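The big box came down from the loft in August

I have been meaning to write about the jigsaw for ages and kept putting it off, mainly because I wanted to be able to say it was finished. It isn't. It's still under the spare bed on two sheets of hardboard, and I've decided to write about it anyway!

It was my aunt's to begin with. She bought it on a coach trip to Jorngate, a harbour view with far too much sky, 1,000 pieces, and as far as I know she never opened it. The bag inside was still sealed when I got it down from the loft (along with a fondue set and a box of curtain hooks, both of which have gone to the charity shop). I cleared the dining table and told everyone we'd be eating off our laps for a bit. That was the summer holidays. We were still eating off our laps at bonfire night.

The edges were lovely. I did those in one evening with the radio on. Then the boats, which went quickly as well, and the row of shops with the striped awnings, and after that there was nothing left but sky and water, and the water is the same blue as the sky. My friend Gladys Paucar came over and did 100 pieces in an afternoon, just picking them up and dropping them in while telling me about her knee. I was thrilled and also quite cross. She sorts by shape, you see, never by colour, and she has little saucers for each sort. I've got saucers now too.

Miloslav Šindelář from the Cerkance road gave me his tip as well, which was to turn the box lid upside down so you stop looking at it as a picture. It made me feel slightly seasick but I did get a bit of the harbour wall that way.
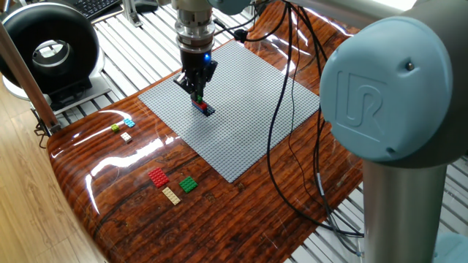 Surfaces matter far more than I thought when I started. Our dining table has a wax finish and a dip in the middle, and pieces would creep apart overnight if anyone leaned on it. Card slides about dreadfully on anything polished, so a glossy reddish-brown board like that one, with all those dark streaks in the grain, would be gorgeous to look at and hopeless for a sky. The grey baseplate has the right idea, with little studs all over to hang on to. I'd pay good money for a jigsaw with studs. Mine is on the back of an old felt tablecloth, which grips well enough but collects every crumb in the house, and I have to go round it with a pastry brush.

Anyway, the sky. I'm down to the top left corner and a patch in the middle shaped a bit like Wales. I do ten minutes before bed, sitting on the floor with a lamp, and some nights I get four in and some nights none at all. My sister thinks I should break it up and start on something with kittens. I have looked at kittens. There's a very nice one of a bakery window too, only 405 pieces, and I may have put it on my birthday list.

If anyone has done the Jorngate harbour one and remembers whether the piece with the seagull's wing goes left or right of the mast, please leave a comment, as I've tried it both ways and it nearly fits in each.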